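The Quiet Room at the Back of Grakley

A bar with no sign, no menu and no music wants you to think it doesn't want you. Our writer isn't so sure.
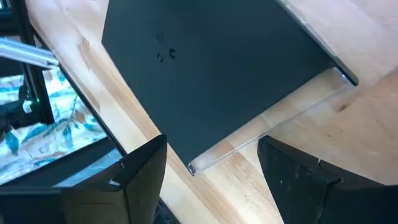 The first thing anyone says about Cludon is that you won't find it. I found it in four minutes. It is on Papadakis Street, in the old part of Grakley, between a shop that mends shoes and a shop that used to sell carpets, and on the evening I went there were nine people standing outside it looking at their phones. A hidden bar with a queue is a strange animal, and I had plenty of time to think about that while I stood in the drizzle.

There is no sign, that much is true. There is a green door with a brass knocker, and you knock, and somebody opens it and asks if you've been before. I said I hadn't. She looked a little sorry for me and let me in anyway.

I have been writing about bars long enough to have lived through the bookcase that swings open, the phone box with the false back and the barber's chair that nobody ever had a haircut in. Each of them came with the same story: the owners only wanted a place for their friends, and word got out. Word does get out, usually by way of a press release. Cludon's reached me twice.

So I went in with my arms folded. The room seats 60, which is bigger than you'd guess from the street, and it is very dim and very warm. The tables are far enough apart that you can't hear the next one's argument. There's no music at all. The bar staff speak softly, and after ten minutes so do you, and I noticed with some annoyance that I liked it.

Then comes the business of ordering. Cludon has no menu. You tell the bartender "what sort of day you've had" and a drink arrives to suit it. I said mine had been long and mostly spent on a replacement bus. What came was gin, something bitter, something that tasted of pears, and a great deal of ice. It was a good drink. It was also, I'd bet my coat, the drink the woman beside me got for having been made a grandmother that afternoon. Same glass, same colour, same twist of lemon peel. She was delighted with hers and I kept quiet.

The trouble with having no menu is that you also have no prices. I asked, and was told it "depends a bit". I've eaten and drunk in a lot of places where it depends a bit and it has yet to depend in my favour. Two drinks and a dish of almonds later, I had my answer on a slip of paper folded in half, as if it were a doctor's note. I won't print it, partly out of fairness, as they do change, and partly because my editor will see this before she sees my expenses.

The owner is Nnamdi Ugwu, who ran the bar at the Brandiritz for years before it was turned into flats. If you drank at the Brandiritz you'll remember it as loud, bright and cheerful, with a carpet that held on to your shoes. He laughed when I brought it up.

"I was tired of shouting," he said. "I shouted for half my life. I wanted a room where I could hear what people were asking for."

That seemed a fair reason to open a bar, and a better one than anything in the press release. I asked why, in that case, he couldn't write the prices down. He said people choose with their wallets when there's a list and with their mouths when there isn't. I said that was rather my point. He gave me more almonds.

I pressed him on the secrecy as well. The first he'd heard of it, he claimed, was from a customer. The sign was meant to go up when they opened in January, but it was made the wrong size, and by the time a new one had been priced up, people were telling each other about the bar with no sign. He does at least admit that he then stopped looking for a sign-maker. The old one is in the cellar. It says CLUDON in gold letters and I'm told it's very handsome.

Do I believe all that? Most of it. I believe in the wrong-sized sign, because nobody would make up something so dull. I'm less convinced by the bottles. There are 331 of them behind the bar, according to the young man polishing glasses, and he said it with the ease of someone who says it every night. I watched the bartenders for two hours and saw the same dozen or so come down off the shelf. The rest are wallpaper -- lovely wallpaper, lit from below, but I'd be surprised if some of them have ever been opened.

Go early if you go. By nine the wait outside is long and the woman at the door has to be firm with people, which spoils the hush each time she opens up. The stools at the far end are better than the tables, and the almonds are free if you look as though you're about to complain. They don't take bookings now, though they will from 1st December, for parties of up to six, through a website. The secret bar is getting a website.

I went back, by the way. I told them I'd had a lovely day, not a care in the world, and sat down to wait for something different. It had pears in it.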